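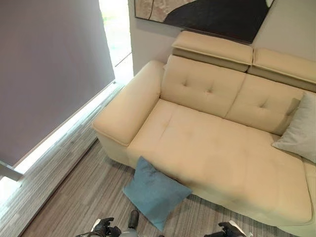 Kann ein Roboter heute schon ein Wohnzimmer aufräumen? Einzelne Handgriffe gelingen ihm inzwischen gut, eine ganze Wohnung am Stück schafft er noch lange nicht.

Zwischenbericht Projekt Rudari, Stand Juli
Vorgelegt von der Gritmont Robotik, Standort Rirden

Wir freuen uns sehr über dieses Halbjahr! Im Arbeitspaket »Wohnraum« stand das Aufheben und Zurücklegen von Sofakissen an, und damit eine Aufgabe, die uns im Antrag noch als ziemlich gewagt galt. Von 333 Versuchen mit einem Kissen vor dem Sofa endeten 112 ohne jeden Eingriff von außen. Im ersten Bericht konnten wir an dieser Stelle nur 7 gelungene Versuche melden.

Den größten Sprung brachte der beidhändige Griff. Weiche Kissen geben nach, und mit einer Hand rutschten sie beim Anheben immer wieder weg. Seit der Umstellung fasst der Roboter von zwei Seiten zu und hebt erst an, wenn beide Hände Kontakt melden. Auch glattes Leder als Ablage ist jetzt im Programm (ein Wunsch aus der letzten Begutachtung), dort gleitet das Kissen nach dem Loslassen noch gern von der Sitzfläche.

Offen ist einiges. Gegenlicht vom Fenster stört die Tiefenschätzung, und das Tempo reicht für den Alltag bei weitem nicht. Wäsche falten haben wir zurückgestellt, das Abräumen eines Tisches läuft bisher nur in der Simulation.

Die Auswertung der über 1000 Griffsequenzen nach dem Ahmadpour-Schema ist fast fertig und geht Ihnen mit dem Datenanhang zu. Der Mittelabruf liegt im Plan, bei den Reisekosten bleibt etwas übrig. Wir möchten diesen Rest gern in zusätzliche Stoffbezüge und Kissenfüllungen stecken und bitten um Ihre Zustimmung zur Umwidmung bis Ende August.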